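Thursday, Clasach cell, afternoon

The gripper stopped again with the fingers open, fault 7 on the Gusard controller. Same as in the morning. I pressed the stop, waited three minutes and cleared the fault. It came back at the first close command.

I checked the motor current in the log. No peak before the stop, so I don't believe it is a jam. The position value jumps by 4 mm between two samples - a finger can not move so fast.
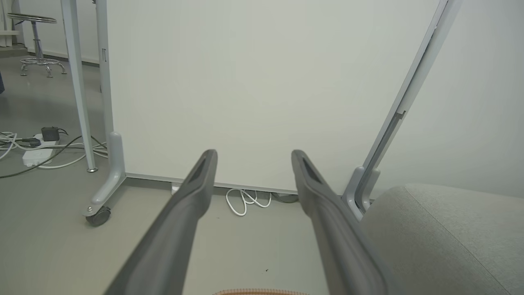

After this I moved the wrist joint slowly by hand with the brake released. The jump appears only when the wrist is turned far to the left. I suspect the encoder cable inside the wrist, where it bends most.

Until the cable is changed, please do not run the Yip program with anybody inside the line. The gripper can report "closed" when it is open. Spare cable is asked from Gumau, no answer yet.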